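Category: Household robotics | Service robots
2 comments | 6 shares

The Daston is a two-armed household robot sold by Bratby as a table-clearing service. It was announced in June and is offered only on a lease of $4,000 a year, with setup included. Bratby describes it as "kitchen ready", a term it has not defined.
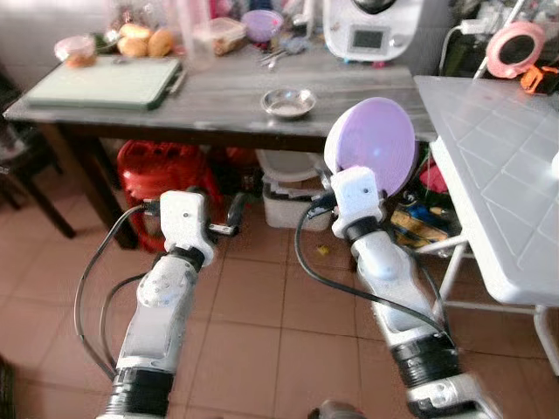

Bratby's claims for the Daston centre on handling ordinary dishes without special racks or markers. Its grippers are boxy and the arm cables run outside the housings, a layout critics consider poorly suited to a busy kitchen. The robot can hold a round purple plate upright by its edge – a fair test of grip, though no evidence of speed or of a low breakage rate. Bratby has published neither figure.
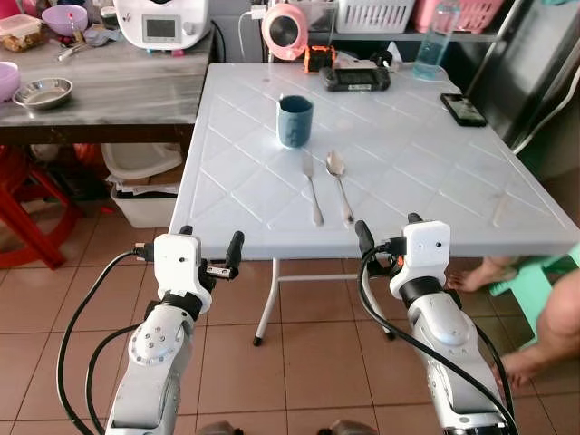 The lease covers 3 service visits, after which owners pay by the hour. An optional software package, Ambrose, is said to add cutlery sorting, but the only known trial, at Plistham, was run by Bratby's own staff. No independent results had appeared as of 2026-03-14.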